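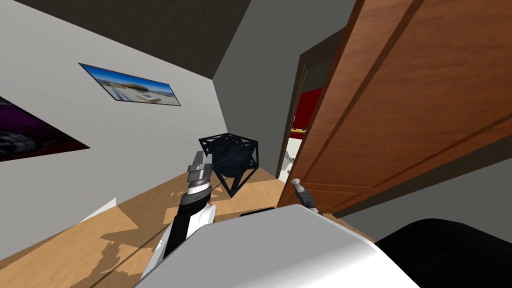
A reader in Kurkstead wrote in to ask whether paying someone to draught-proof an inside door is ever worth it, as every firm that had called on her promised to cut her bills. Her letter set off the questions answered on this page, last revised 25/04/2018.

Will sealing my inside doors save money?
A little, perhaps. If both rooms are heated to the same level, don't expect to notice. The gain comes where a warm room meets a cold hall or an unheated porch.

Serix says its strip lasts 2000 openings. Is that good?
Work it out. A busy door could get through that before the year is up. We asked Serix what happens afterwards and were sent a leaflet.

Is the Murakami brush seal better than foam?
It copes with uneven floors, and foam doesn't. It also costs three times as much, and we have yet to see a test that wasn't paid for by someone selling it.

I was quoted £1425 by Botard for the whole house. Fair?
Ask what is in it. One quote we were shown had 177 pounds down for a "survey" – a man with a tape measure, by the sound of it. Get 3 prices, in writing.

Should I wait for the July sales?
You can. Check the price in spring first, or you won't know if the discount is real.

Can I do it myself?
Yes, with scissors and a clean, dry frame. Leave the gap under any door next to a gas fire or boiler alone until a registered engineer has looked at it.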